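Slow Down Before You Scale Up Your Demos

By Yasaman Zarei
6 min read

Quick one because I have a deadline on something else and this has been bugging me all week.

Everybody I talk to who trains manipulation policies wants more examples. More hours, more people, more rooms. The first thing out of anyone's mouth when a policy fails is "we need more data." I said it myself for two years. I now think it's mostly a way to put off looking at what we already have.

Some numbers. Over the summer our group at Altus collected 894 episodes for one family of tasks. Pick up, carry, set down, close a lid. 19 people did the collecting, most of them students, most of them trained in one short session by whoever was free. We fed all of it in. The policy was bad. Not hopeless, just bad in the way where it gets to the object, hovers, drifts left, gives up.

So the plan was, obviously, another 700 episodes. Budget was there. Hooman Shokri had the schedule drawn up and everything.

Then Keyvan Talebi sat down and watched the first batch. All of it. Took him most of October, on and off. I thought it was a waste of a good engineer and I told him so (sorry Keyvan).

What he found was a mess, but a mess with a pattern. People collecting fast do a little rescue move. They miss the grasp by a bit, open, nudge the thing with a finger pad, close again. Takes less than a second. To the person it doesn't feel like a mistake. To the model it's an instruction: when you arrive at the object, open and nudge. We had taught it to hover. Very carefully, with a lot of money.

The other thing was the starts. Half the collectors hit record and then got ready. Shuffled feet, looked down, lifted the grippers, settled. All that settling went into training as if it were the task.

The hand-held grippers get blamed for this and I don't think that's fair. Davoud Zamani, over at Hopkin, argues you should only ever collect by teleoperating the real arm, because then the motion is a motion the robot can make. He has a point. A human wrist will happily do things our arm can't, and a person holding a gripper in each hand will step sideways instead of reaching, without noticing. But teleop on our setup is slow and miserable and people's demos get worse by the hour. With the hand-helds you get natural speed and natural two-handed coordination. One side holds while the other works. I have never seen anyone do that well over teleop. Never.

And the pose comes nearly free as long as the markers stay in view of something. That's the catch, you have to keep the cubes visible, and people forget. They turn a wrist to get a nicer grasp and the big marker faces the floor.

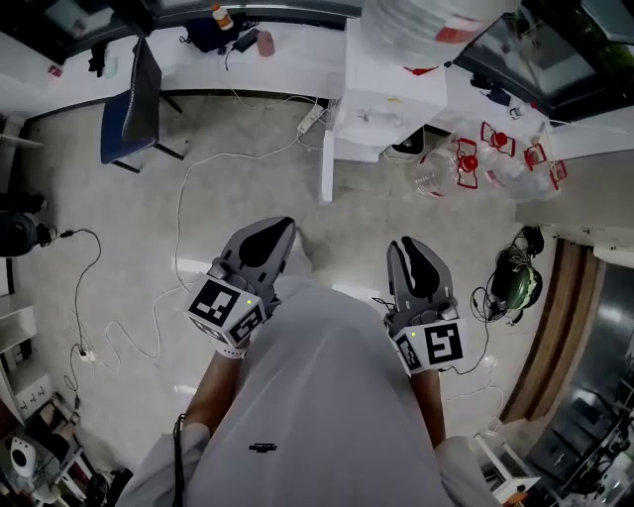
What I would do instead

Collect less per day. I know how that sounds to whoever signs the invoices. We went down to 4 collectors per task, same 4 the whole way through, and made each one watch their own episodes back before they were allowed to record the next set. Watching yourself is horrible. It works though. The nudge habit was mostly gone by the second sitting, and I don't remember anyone having to be told off about it.

Have a neutral pose. Both grippers out in front, jaws forward, markers showing, hold still, then go. Same at the end. It's boring and collectors will skip it when they're tired, so check for it automatically and throw out the ones that fail. We wrote a dumb little script for this in an afternoon. Should of written it in the spring.

Keep the failures but label them. This is where I part ways with Keyvan Hassanpour, who wants every failed grasp deleted on sight. I think a recovery is worth a lot if you know it's a recovery. Miss, back off, look, retry - that's a skill and I want the policy to have it. What I don't want is a sneaky half-recovery that nobody marked, blended in with the clean ones. He thinks the labeling cost eats up the gain. Maybe. We haven't run the comparison properly so I can't say he's wrong.

Don't tidy the room too much. Small thing. There's a temptation to collect everything at one clean table with one light and one backdrop, and then act surprised when the policy can't cope with a chair. Leave the cables and the bags and the water bottles where they live. Clean up the motions, leave the rooms alone.

The objection I keep getting

"At enough scale it all washes out." I hear this one from the Prosik people especially. Random noise, sure, it washes out. Habits aren't random. If most of your collectors learned from the same rushed walkthrough they share the same bad move, and every new episode is another vote for it. Scale makes that worse. I don't see how you get around this without somebody sitting and watching.

And nobody small has the scale anyway! A lab our size will never out-collect a big one. We could out-look them, maybe. Cheap to do, needs a chair and patience.

Where we are now: the second batch is a good deal smaller then the first, and the policy closes the lid most times. It still drifts left sometimes. We suspect a calibration problem in one of the grippers and not the people for once, but Hooman is still checking and I'm not going to guess in public.

If you've run the labeled failures comparison on hand-held data please write to me. I'd rather borrow your answer than pay for mine.

Related
Why our lid task took so long
Teleop fatigue is real, and we should log it
Skaker, one year on: what we kept and what we dropped
Davoud Zamani replies: in defense of the slow arm
Wrist angles a human will do and an arm won't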